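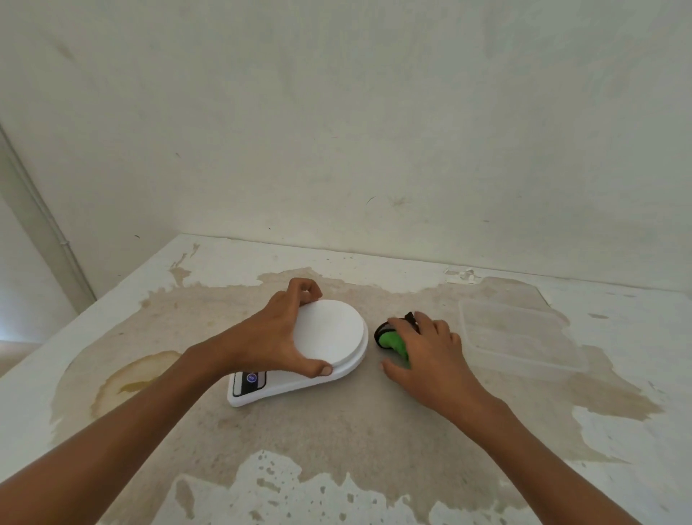
3.2 Weighing station and surface condition

Figure 2. Kitchen scale and a green and black item side by side on the stained white countertop, with one hand on each.

Portion weights in the Drulow study were taken on household digital scales placed directly on the participants' own counters. No leveling board was supplied. The type of scale shown in Figure 2, with a flat round platform set slightly above a white plastic body, was preferred over bowl-topped models for two reasons: the platform wipes clean in one pass, and soft articles can be laid across it without folding. The display sits on the base in front of the platform, so a hand gripping the disc can partly hide the panel. Readings were therefore accepted only after both hands had been withdrawn from the scale.

The protocol asked that the counter be cleared before each session and that the item to be weighed be set down beside the scale, separated from it by a gap. Contact between item and platform was the most common source of error in the Ciltbridge pilot, where 2 of 80 records had to be discarded for this reason. Soft goods were the more difficult class — straps and edging tend to trail off the platform and rest on the counter, which lowers the reading.

Staining of the work surface was recorded but not treated as a fault. Marks on white counters had no measurable effect on repeatability across the 145 sessions in the main series. Loose crumbs under the base did have an effect, and the instructions were revised in October to add a dry wipe before the scale was set down. Differences between repeat weighings of the same article then stayed within 2 grams.

The scale was not moved between the tare and the reading. Where a participant had to turn it to see the display, the tare was repeated.

Comments (3)

ira_k: Was the tare repeated after every article or only after a move? Section 3.2 reads both ways.

Kincaid: Only after a move, as I read it. The pilot table would settle it.

benchnotes: We had the same problem with straps. A light tray on the platform, tared out, fixed most of it.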